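Evumstead issue tracker
Component: grasp-check / sim
Status: Reopened
Priority: Medium
Affects: Tlapale planner, nightly branch

Success rate jumped after detector change, I don't believe it

Steps to reproduce
1. Start the block lift task with the default seeds, 318 episodes.
2. Run the Tadeo policy with the new segmentation front end.
3. Compare the evaluator summary with the gripper width log.

Expected: an episode scored as "held" has a finger gap matching the block width from closure to the end.
Actual: 54 episodes are scored as "held" while the width log shows the fingers fully closed. Nothing fits between fully closed fingers.

Comment 1
The ticket was closed on Monday with "fixed by shadow augmentation." I'd like to know which part was fixed. The augmentation touches the training images for the detector. The evaluator reads the detector mask and never looks at finger width. If the mask is wrong in a consistent way, the score goes up and the grasps stay as bad as they were.

Comment 2
Reran with augmentation off, same seeds. Mismatches went from 54 to 135. So it does something, but a smaller wrong number is still a wrong number, and I don't think we should be quoting the headline rate to the Jositz people until this is sorted.

Relevant bit of the log:
[grasp_check] mask_overlap=ok finger_width=closed verdict=HELD
[grasp_check] source=mask (width check disabled by config)

Who disabled the width check? The default in the repo is on. My guess is it got switched off when the simulated width reading was noisy, and the override was merged with everything else.

Comment 3
Tried the obvious suspects:
- Physics step halved: no change.
- Renderer shadows off: mismatches drop to 2. Interesting, but I don't want a detector that only works without shadows.
- Old detector weights, width check on: verdicts agree with the width log.

Renders attached. The first three have the green block, the last is the L-shaped piece on the wood table.
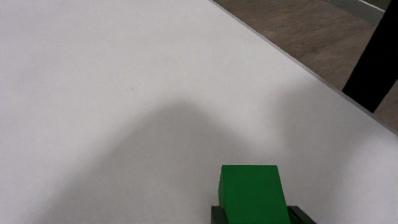
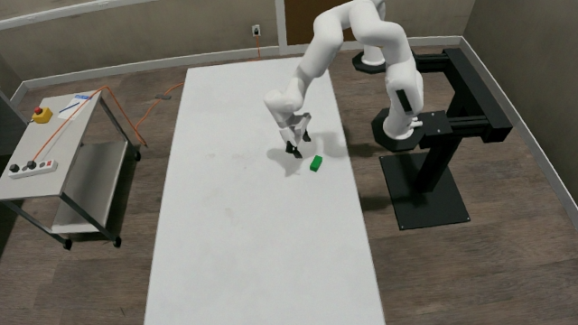
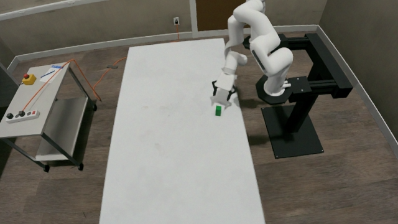
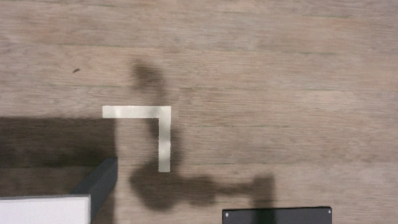

My reading is that the mask bleeds into the shadow near the fingers and the overlap test takes that as contact. I can't prove it until somebody dumps the raw masks next to the RGB, and the dump flag currently writes empty files (separate ticket, also closed, also not fixed as far as I can tell).

Requests before this gets closed again:
- Turn the width check back on in the evaluation config.
- Require mask and width to agree for a HELD verdict, and log UNKNOWN when they don't.
- Rescore the old runs from the saved width logs. No need to rerender.

Not convinced by the proposal to raise the overlap threshold. I tried two values and it mostly moved failures from one seed to another.

Leaving this open and assigned to evaluation tooling. The planner is probably fine.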